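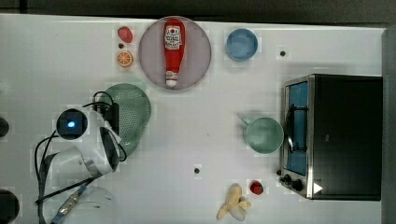 Ticket Plarix -- La pince s'arrête ouverte au-dessus de la passoire
Ouvert par : Annunziata Caruso
Date d'ouverture : 27 juillet 2024
Statut : résolu, sous surveillance

Annunziata Caruso
Bonjour à toute l'équipe, et pardon d'avance pour la longueur, je préfère tout vous raconter d'un coup. Sur le poste cuisine, le bras descend normalement vers la passoire verte, se place au-dessus du bord, puis plus rien. Les doigts restent écartés, et pourtant le contrôleur m'affiche « pince fermée » et veut passer au levage. Heureusement la surveillance de prise bloque la suite, sinon le bras remonterait à vide et irait poser du vent dans l'assiette ! J'ai eu le défaut 6 fois ce matin. Un redémarrage complet le fait disparaître un moment, puis il revient. Je n'ai rien changé au programme depuis la dernière mise à jour, promis.

Fulvio De Luca (support)
Bonjour Annunziata, ne vous excusez surtout pas, on préfère de loin un ticket trop long à un « ça marche pas ». Première question : est-ce que le défaut apparaît aussi avec les petits objets, la fraise ou la banane par exemple ? Et pouvez-vous joindre la vue du poignet au point d'approche ? Laissez le bras en vitesse réduite pour vos essais, et gardez les mains hors de la zone tant que le contrôleur croit la pince fermée : elle pourrait se refermer sans prévenir.

Annunziata Caruso
Vitesse réduite, c'est fait. J'ai essayé la fraise et la banane, même défaut, donc la passoire n'y est pour rien (je l'accusais depuis deux jours, la pauvre).
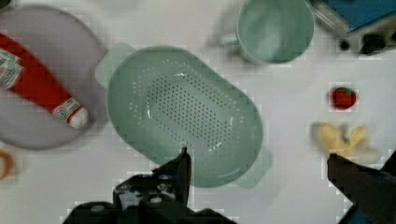

Vue du poignet : la passoire au centre, les deux doigts de la pince en bas.

Fulvio De Luca
Merci, c'est parfait. J'ai lu votre journal en parallèle. L'état de la pince arrive d'habitude dans les temps, mais juste avant chaque défaut il y a un trou de 310 ms, et le contrôleur garde alors la dernière valeur reçue, celle de la prise précédente. Cela me fait penser à un connecteur qui bouge -- avant de démonter quoi que ce soit, coupez l'alimentation du bras, puis vérifiez la fiche côté poignet et le passage des câbles dans la boucle.

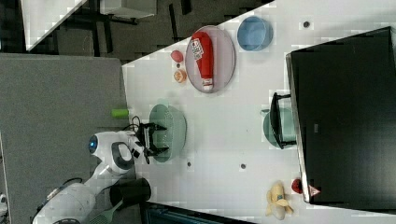
Annunziata Caruso
Bingo, ou presque. Bras hors tension, Rebecca Parisi a regardé avec moi et la fiche avait un peu de jeu, la bague de verrouillage n'était pas serrée jusqu'au bout. On l'a revissée et on a redonné un peu de mou au câble. Depuis, 11 prises de suite sans défaut.

Fulvio De Luca
Très bonne nouvelle ! De mon côté, je transmets à Rosalba Donati pour que le contrôleur se mette en arrêt quand l'état de la pince est trop ancien. Je laisse le ticket sous surveillance jusqu'à votre prochaine série. Si le défaut revient, envoyez-moi simplement le journal ici, sans redémarrer avant.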